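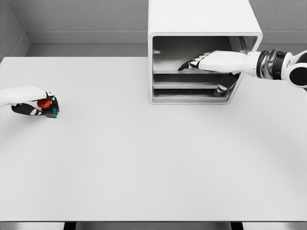
Wevard replied that the shelf task would stay on the open day program, provided the delay in the right arm was resolved before the doors opened. Plevlow asked that all further entries be kept under this ticket.

Ticket 1894
Site: Kosia visitor hall
Opened by: Sikder
Date: November 22, 2020
Priority: High

Reported problem
During rehearsal of the simulated cabinet demonstration, the right arm stopped for 5 seconds before each reach into the upper compartment. The left hand kept its grip on the held object throughout. No fault was shown on the operator display.

Steps taken
1. Restarted the simulation and loaded the saved starting position. Delay still present.
2. Ran the left arm alone. No delay.
3. Ran the right arm alone. Delay present at the same point.
4. Reviewed the log. Error 126 was recorded at each stop: planned path too close to the cabinet rim.
5. Raised the approach path and saved it as a new file. The original file was kept.

Result
The routine was repeated 10 times without a stop. Error 126 did not return.

Notes for the visit
Operators are to load the new file only. Visitors may watch the hall screen but may not use the operator station. Should the arm stop during a session, end the run and reload the starting position.

Pending
Plevlow has requested a copy of the log. Wevard is to confirm the session times.

Status: Resolved, awaiting closure by Sikder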